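Last updated 25 June 2023
14 shares, 3 comments

3. Planning your budget

3.1 Price the cell as a whole. On the Ludside garment station the arm takes 2,504 of a 4,000 budget, and the rest goes on rails, fingers and table covering.

3.2 Order 2 sets of fingers.

3.3 List the garments you will handle. Shiny sportswear needs its own trial before you commit.

Caution: do not fix the table size until the reach check in section 2 is done.
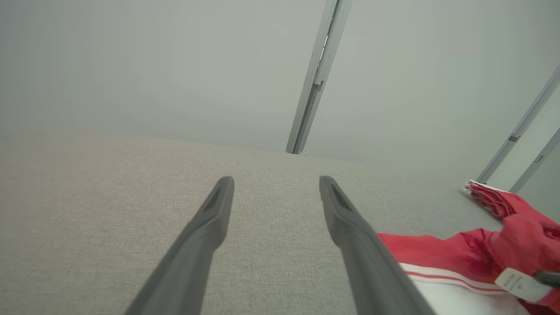
Roman Marciniak would put the covering first: he writes that he left it off his order to Flikix and waited 23 days for the fabric to come separately.

3.4 Add the covering to the first order, with one spare piece.

Note: delivery is quoted separately. Ask for it in writing before you sign.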